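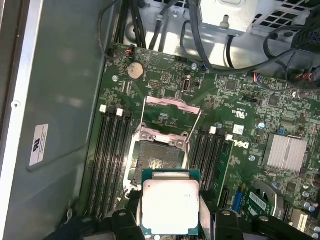 Zimlow
CPU swap on a Dell tower board, two-lever socket. Plate is up, both levers released, DIMMs pulled on both sides. Old chip booted but threw memory errors on one bank. Do I need to clean the pins before the replacement goes in?

Plukeck
No. Leave the pins alone. Look across them at a low angle with a flashlight. A bent one reflects differently from its row.

Quan
Disagree. On used boards I blow the socket out with a hand bulb first. Lint under a pad is enough to lose a memory channel.

Plukeck
A bulb, fine. No canned air, no swabs. I have seen more sockets ruined by cleaning than by lint.

Humuditz
Check the coin cell while you're in there. The one on that board looks slightly tarnished. Measure it, and replace it if it's low.

Zimlow
Cell reads low, will replace. Which lever closes first?

Quan
Varies by socket. Usually there's a mark next to the levers. Match the notches, lower the chip straight down, no sliding.

Humuditz
Then test with 2 DIMMs before you fill the rest.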